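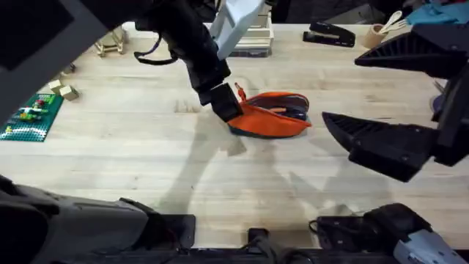

Orange zippered pouch on the butcher-block top.

Tie-break formats and match length

I have been keeping point-by-point records for our club's summer tennis league, and July gave me enough to compare the two deciding-set formats we use. The Neltard division plays a full third set with a tie-break at six games all. The Tokus division replaces the third set with a match tie-break, first to ten points, win by two.

The combined log now holds 3240 points. Of those, 2435 come from Neltard matches, so the two samples are not the same size and I have not tried to weight them.

The first result is the obvious one. Matches in the Tokus division end sooner when they go the distance. Court bookings at Trosta are 90 minutes, and a Tokus match that splits sets nearly always fits. A Neltard match that splits sets often does not, and then the players either negotiate with whoever has the next slot or come back another evening. The league rules say an adjourned match resumes at the exact score, with the same server and from the same end. In practice the pair sometimes disagrees about the server, and my sheets have been consulted twice for that.

The second result took longer to pull out. I wanted to know if the player who won the second set had an advantage in the decider. In the match tie-break the two outcomes are close to even. In the full third set, the second-set winner comes out ahead more often, but the gap is small and most of it comes from a few lopsided pairings. I would not change a format on the strength of it.

Serve matters less in the match tie-break than I expected. Servers at this level win a little over 50 percent of points in regular games, and the rate barely moves in the breaker. Double faults do go up. I record them separately from other lost service points, and the increase shows in both divisions once a set reaches its tie-break.

One correction to my earlier post: I had the Kneževič Cup listed as using no-ad scoring throughout. It uses no-ad only in the doubles draw. Singles games go to deuce and advantage as normal. The table in that post has been fixed — the totals did not change.

I am still entering the last batch of Tokus sheets. Two of them have no server marked for the opening game, so those matches will count toward length and nothing else.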